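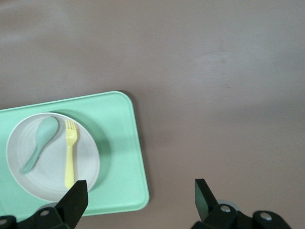
I stopped buying lunch at work in December. It wasn't a resolution. I had added up my card statement one evening and found I'd spent $241 in a month at the sandwich counter in the Watbridge building, mostly on the same turkey roll.

My first week of packed lunches was bad. I made a big pot of lentils and ate them until I didn't want to see a lentil again. Marianna Pawlak, who sits across from me, told me to cook two things and alternate them. I've done that ever since. At the moment it's rice with roast carrots and a plain chicken stew.

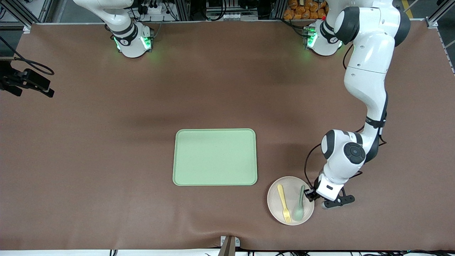 The stew freezes well. The rice does too if you get it into the freezer soon after cooking, and I add a spoonful of water before it goes in the microwave. Carrots go soft, so I roast those fresh. They take 40 minutes at home because my oven runs cool.

The total for last month came to $121, and that includes 3 lunches out when Iddrisu Asante was visiting from the Dhillon office. I thought it would be lower. Chicken thighs have gone up at the store on Denier Street, and I buy better bread than I used to.

I also eat earlier now. The food is right there in the office fridge, so by 11:30 I'm usually heating it up, and then I'm hungry again at four. I've started keeping crackers in my drawer for that. I haven't counted the crackers in the total.

Next I want to try a bean soup that my sister makes with smoked paprika and a lot of onion. She has never written it down, so I'll have to call her and take notes.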